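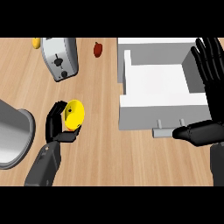 Simulation view: two arms at the kitchen bench, toaster at the back and drawer open.

News > Press releases > Workplace

Kitchen staff group asks for a slower start to robots at Fetisstead

FETISSTEAD, April – The group that speaks for 83 canteen and kitchen workers at Fetisstead wants firm answers before Cetgate brings its two-armed Amoah system into the staff kitchens.

Cetgate has shown workers the system in simulation. A simulated kitchen has no lunch rush and no new hire asking where the lids go. "I've put cups away for years and I'd gladly give that up," said Aba Dramani, who speaks for the group. "But who stands next to the thing all shift, and is that person paid as a cook or as a minder?"

The company's plan would move 34 people to new duties. It doesn't say what those duties are, and it gives 2 hours of training for each person. The group calls that thin.

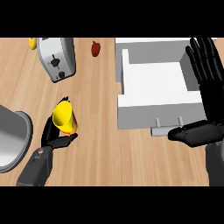
Yellow cup held above the bench in the simulated kitchen.

Evander Gunn, a shift lead, said he has heard promises about saved time before. "We got the new dish line and lost a break – that was the saving."

The group is asking for a written list of duties, no cut in hours during the trial, and a stop button any worker can press without filling out a form. It has sent Cetgate 58 questions from staff and will publish the replies in full.

Press contact: Salamatu Korletey, Fetisstead kitchen staff group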